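Urio Wire Mesh Basket, Rectangular, Black
Pisex Office and Storage
Item no. 2797

Open-topped basket for desks, shared tables and shelving. The sides and bottom are a fine wire grid, and thin wire rails run along the top edge. Supplied assembled, without a lid or liner.

The mesh bottom lets dust and crumbs fall through, so wipe the surface underneath when the basket is emptied. Items narrower than the grid openings, such as pins and loose staples, should be kept in a closed tray. 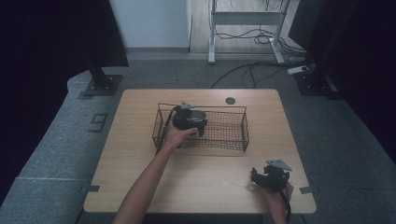 Place the basket on a flat surface with all four corners supported. On tables with a cable hole, leave the hole clear. Felt pads are sold separately in packs of 9 under the Serach name and are recommended for wood tabletops.

Finish: black
Style: rectangular, open top
Carton quantity: 3
Stock at Plerombridge warehouse: 41
Care: dry or slightly damp cloth; no abrasive pads

Cartons are not split for trade accounts. Single baskets can be ordered for pickup at the Plerombridge counter.

Page updated November 25, 2020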